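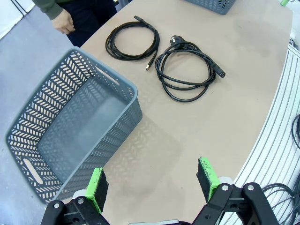 *Gray plastic basket, left side of the table.*

23/08/2023

We have been in Ketmont since April and I still get asked how the move went, so I'm writing it up. It's mostly for my sister, who is thinking about doing the same thing next year, and for anyone else going from a house to an apartment.

The house in Drorovthorpe had a basement, an attic and a garage. The apartment has a storage locker on the ground floor and one hall closet. I knew this when we signed the lease. I had measured the locker. What I had not done was measure the things that were supposed to go in it, and that was the first mistake.

The attic was easy. Most of what was up there had been there since we bought the place, and a good part of it wasn't ours to begin with. We took the old window screens and the carpet ends to the transfer station and kept the Christmas boxes and one trunk. It took a weekend, plus an evening for sweeping.

The basement was slow. It was slow because it was full of useful things. I had paint that matched the walls of a house we were leaving. I had a good dehumidifier, and the apartment is on the fourth floor and dry as a cracker. I had canning jars from the three years I canned. Each one of these took a conversation, and by the second week we were both tired of the conversations.

Edeltraud Zaugg, who lived across the road from us for most of our time there, came over one morning and gave me the only rule that really helped. She had moved her mother two years before. She told me to stop going room by room and go by kind of thing. Get every lamp in the house into one place. Get every blanket into one place. Then decide. 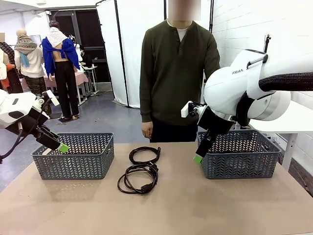
*Two baskets, one at each end.*

I resisted this for a day or so because it meant carrying everything up and down stairs twice. She was right, though. When I saw all of our blankets in one heap on the living room floor I didn't need to have a conversation with anyone. We kept the wool ones and the two my grandmother made, and the rest went to the animal shelter, which takes them if they're clean.

The kinds I ended up using were bedding, lamps, tools, kitchen, paper, cords, sports, and holiday. Books were their own problem and I'll get to those. Anything that didn't belong to a kind went on the dining room table, and whatever was still on the table when we sold the table went to whoever would take it.

Tools were my husband's job. He had three hammers he liked equally. They all came with us.

Paper took the longest per pound. I kept seven years of tax returns, the birth certificates, the letters, and the kids' report cards, which they claim they don't want. I shredded everything else at the office supply store in Tivmont. They charge by weight, and the man at the counter asked me if I was closing a business. If you do this, pull the paper clips and binders at home. I did it standing at the counter with people waiting behind me.

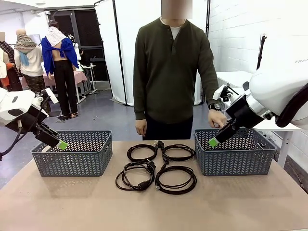 *Cables, coiled and laid flat.*

Cords deserve a word because people put them off. We had a drawer of them in the kitchen and a bigger box in the basement, and half went to things we no longer owned. I plugged in everything that still had a device to go with it, wrote what it was for on a piece of masking tape, and wrapped the tape around the cord near the plug. The electronics recycler took the rest. The one cord I threw out by mistake was for the good printer. A replacement was easy to find, so I don't count that as a disaster.

Books. We owned too many for the apartment and we knew it. Wendelin Rüegg runs the used bookstore near the old post office and he came out to the house to look. He took the history and the gardening and left the cookbooks, and he paid us 135 dollars. I would have let them go for less. The rest went to the library sale. I have wanted one of those books back since, a guide to eastern ferns, and I could have checked it out of the library here if I'd bothered.

Now the money, which is what my sister really asked about. We got three quotes from movers. The lowest was so low that I called back to ask what it left out, and it left out stairs. We went with Hubmann, a small outfit with two trucks. The final bill came in 362 dollars over the estimate, and that was our fault, since I'd told them the garage would be empty and it wasn't. The garage-sale money was 534 dollars and covered that and dinner. If I were doing it again I would skip the sale. Two days of sitting in a driveway while people ask if you'll take a quarter is not my idea of a weekend.

We paid for boxes for the first load and I regret that too. Liquor store boxes are free and a better size for books.

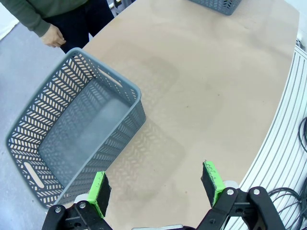 What I'd change most is what I packed things in for the last few days, when you're still living in the house and need half of it every morning. Boxes are bad for that. They get taped shut and then cut open again, and the bottoms go. By then I had run out of patience and was using whatever had an open top. A large gray plastic basket like the one on that table would have done the job for towels and bathroom things, and you can see into it without opening anything. I bought a few after we got here. They live in the hall closet and hold the cleaning supplies and the dog's stuff.

The locker, in the end, holds the Christmas boxes, the trunk, the bikes and two folding chairs. There is room for a bit more and I'm trying to leave it that way. My husband has asked about a workbench. I've told him to measure it first.

A few things people asked me in the comments last time. Yes, the cat settled down, it took her nine days. No, we don't miss the yard yet, but it's been a hot summer and I haven't had to mow. The drive back to Drorovthorpe is over 400 miles, so we won't be going often, and Edeltraud is coming here for a week in the fall. I need to find out where we put the spare pillows before then.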